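Reducing echo in a glass-walled meeting room

Small meeting rooms with one or more glass walls are often hard to talk in. Speech sounds harsh, people at the far end of a call ask for things to be repeated, and everyone raises their voice, which makes it worse. The cause is nearly always reverberation: sound reflecting between hard parallel surfaces for too long before it dies away. The method given in this guide uses absorbent panels and needs no building work.

It does not cover sound passing in or out of the room. Soundproofing is a separate job and absorbent panels do very little for it.

What you will need

Tape measure
Acoustic panels, 50 mm thick, mineral wool or polyester core
Impaling clips or split battens for fixing
Spirit level, pencil, drill and suitable wall plugs
A phone or recorder for the before and after test

Step 1: Record the room as it is

Close the door and switch off any fans. Place the recorder where people normally sit. Clap once, sharply, and wait until the sound has gone completely before clapping again. Repeat in each corner. Then read a paragraph aloud at normal volume from the far end of the room. Keep the recordings and note where the recorder stood.

A rapid metallic ringing after the clap is flutter echo, caused by two facing hard surfaces. A longer, duller tail is general reverberation. Most glass-walled rooms have both.

Step 2: Measure the surfaces

Write down the area of the ceiling, the floor and each wall in square metres. Mark each one as hard (glass, plaster, bare timber, vinyl) or soft (carpet tile, curtain, upholstery). Thin carpet counts as soft only for the higher frequencies and will not deal with the boxy quality of male voices on a call.

Step 3: Work out the panel area

As a first estimate, allow panels equal to a quarter of the floor area if the floor is carpeted, and a third if it is hard. The room at Fadham used for the test had a hard floor and needed almost 6 square metres. Graham Crabtree, who fitted it, put up two thirds of that amount first and added the remainder after a week of normal use. This is a sensible way to proceed, as over-treated rooms sound dull and cost more than they should.

Step 4: Choose the positions

Glass cannot easily be covered, so treat the surface facing it. One treated wall in each facing pair is enough to stop flutter echo. Mount the panels so that their centres are at seated head height, and spread them out with gaps between them in place of one solid block. 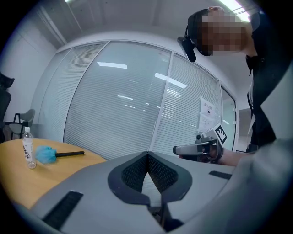 If the wall facing the glass is taken up by a screen or shelving, use the ceiling. Hang the panels horizontally over the table with a 200 mm air gap above them. The gap improves absorption at lower frequencies, and a 50 mm panel hung this way will generally do better than the same panel fixed flat to the ceiling. Check the positions of sprinklers, detectors and light fittings first, and ask the building manager if any of them would be obstructed.

Heavy curtains along the glass also work - but only if they are drawn during meetings, and in practice they seldom are.

Step 5: Fix the panels

Mark a level line for the bottom edge. Drill and plug for the clips, at least four to a panel. Press the panel on squarely, because fibre cores tear if they are pulled off and tried again. On plasterboard use fixings rated for the weight of the panel. Adhesive alone is not recommended on painted walls.

Step 6: Test again

Repeat the recordings from Step 1 with the recorder in the same places. The ringing should be gone and the tail clearly shorter. If flutter remains in one part of the room, look for a pair of bare facing surfaces there and move one panel across before buying more.

Common mistakes

Using foam tiles 25 mm thick or less. These absorb only the highest frequencies.
Painting fabric panels. Paint seals the surface.
Putting every panel on one wall and leaving the other pair of walls bare.
Testing in an unfurnished room, then bringing in upholstered chairs.

Fabric-faced panels can be vacuumed with a soft brush. Check the clips when you do this, and tighten any that have worked loose.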